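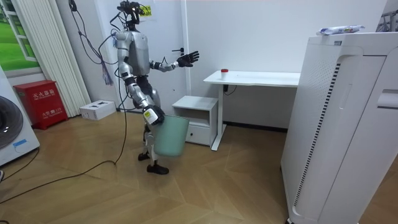 gwilliam_k wants to know if there's an actual rule for how close you can stand to a walking humanoid, or if everybody just makes one up.

Short version of my problem. We're writing a house rule sheet for chore tests, small room, power cable on the floor. Manual says 2 meters. Room doesn't really allow it. What do others do?

Posted in: Robots & Automation > Safety and Good Practice
17 comments
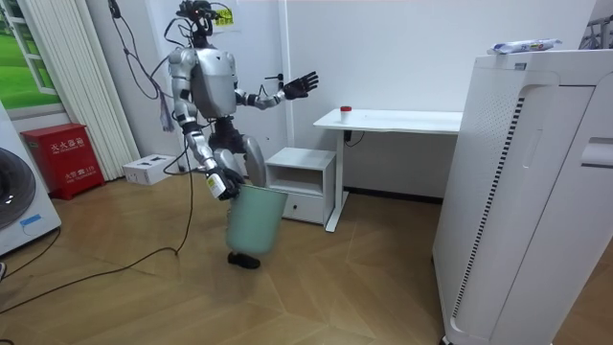 Also do you treat walking with a load as its own case? Right now our sheet has one line for walking, one for arms, nothing for both at once.

Laurențiu Surdu
Yes, own case. Carrying changes the balance, so slower gait, one person on the stop button doing nothing else. If you can't get the 2 meters everyone else leaves the room. Write it down – dont leave it to whoever's on shift.
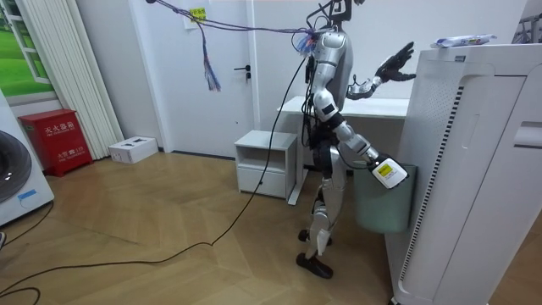
Cables get their own line too. Before every run somebody walks the whole path and checks the slack. A long black one snaking over the boards toward the corner is a trip hazard for people as much as for the robot, so route it behind, or tape it. We had 3 near falls in February, all people.

145 found this helpful

odia_fan
just use common sense lol. never had a problem

stostov
Common sense isnt a rule. For hand work we keep a seperate sheet – cups, lids, anything at a desk.
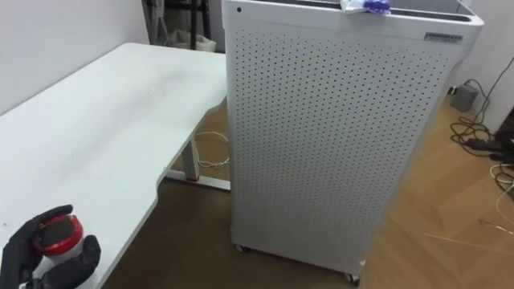 No liquids untill the grip test passes, and no reaching in to fix a bad grasp. Stop first, then hands.

2 shares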